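Derketti Hand-Held Gripper Pair: Set-Up and Care Guide
Last updated: January

Home | Guides | Set-Up | Care | Spare Parts | Contact

Section 9. Daily Set-Up of the Gripper Pair and Head Camera

9.1 General

This section applies to the paired hand-held grippers and the head camera used at the Stistumley station. It is to be followed at the start of each shift and after any repair. Work on the grippers is limited to persons who have completed the Grodumgate operator course.

CAUTION: Keep fingers clear of the jaws whenever a gripper is switched on.

9.2 Inspecting the Finger Pads

1. Switch off both grippers and lay them on the station table.
2. Open the jaws fully. Look along the inner face of each finger. The pads must be flat against the finger, with no lifted corners and no torn ridges.
3. Wipe the pads with a dry, lint-free cloth. Do not use alcohol or any solvent on the pads.
4. Replace a pad after 400 hours of use, or sooner if it is damaged. Always replace the pads on both fingers of the same gripper.
5. Check that the slots in the housing are free of dust.
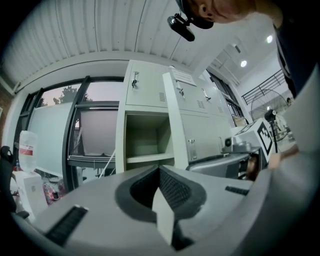
9.3 Fitting the Head Camera

1. Place the strap level around the head and tighten it until the camera does not shift when the operator looks down.
2. Tilt the camera so that both grippers are in view with the elbows bent at the working position.
3. Route any loose cable behind the shoulder. No cable may hang in front of the camera.
4. Ask a second person to confirm that the bracket is tight.

NOTE: Hair, collars and hoods can push the camera out of position during bending work. Repeat step 2 after the first few minutes of wear.
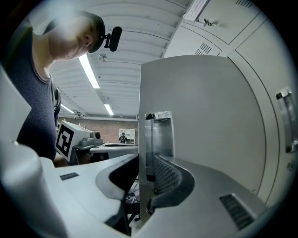
Does the head camera have to be refitted after a short break?
Only if the strap has been loosened or removed. In that case, repeat all four steps of 9.3 and record the time on the station sheet.

9.4 Checking the Markers

Each gripper carries a square black-and-white marker. The system uses it to find the position of the gripper, so the printed face must stay clean and firmly fixed.

1. Hold one gripper at chest height and turn it slowly until its marker faces the head camera.
2. Confirm on the station screen that the marker is found. Repeat with the other gripper.
3. If a marker is not found, clean its face with a dry cloth and try again. After 2 failed attempts, replace the marker plate (part 145).
4. Do not write on the marker or cover any part of its border with tape.

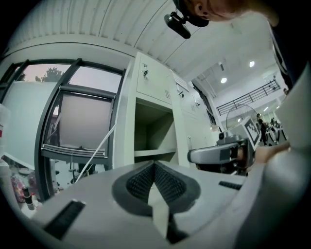
Figure 9-3. Gripper with its marker upright, held from the rear.

9.5 Trial Run at the Locker

The trial run confirms that both grippers are tracked near a large flat surface. Clear the floor in front of the locker before starting.

1. Switch on both grippers and wait for the indicator lights to turn green.
2. Stand facing the locker with both grippers raised and the jaws toward the doors.
3. Using one gripper, move the open door slowly through its full swing. Do not force the door past its stop.
4. Repeat with the other gripper.
5. If tracking is lost at any point, stop, lower both grippers and return to 9.4.

CAUTION: Do not grip the door by its hinge edge. The pads may be cut.
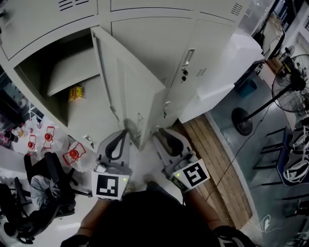
Figure 9-4. Both grippers at the locker, green indicator lights on.

9.6 Records and Faults

Enter the result of the trial run on the station sheet. Pad and marker faults are reported to Nelu Ardeleanu. Faults in the camera bracket or strap are reported to Ovidiu Dinu, who also issues replacement straps. A gripper with an open fault must be tagged and may not be returned to the station until the tag is signed.

Related items
Section 8. Charging and Storage
Section 10. Replacing a Marker Plate
Ghiță Charging Dock: Quick Guide
Station Sheet, Blank Form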